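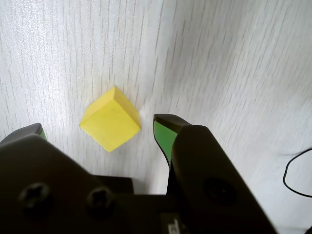 Midville Sensory Laboratory is recruiting adults for a paid study of color memory in household paint selection. Participants view a painted sample for 28 seconds, complete a short arithmetic task, then pick the matching shade from a printed chart. Samples are solid objects with a matte finish, and are viewed under fixed lighting. Each participant attends 2 sessions at the Nustville site, Room 107.

Eligibility: age 18 or older, normal or corrected vision, no diagnosed color deficiency. Tinted lenses may not be worn during testing. A screening test is given at the first session.

Payment is $28 per session, issued by check after the second session. Travel is not reimbursed. Parking is available in the Yule Street lot.

To apply, leave your name, age and available hours at the Pronitmont Building front desk, Room 307. Applications close Monday, October 24, 2022.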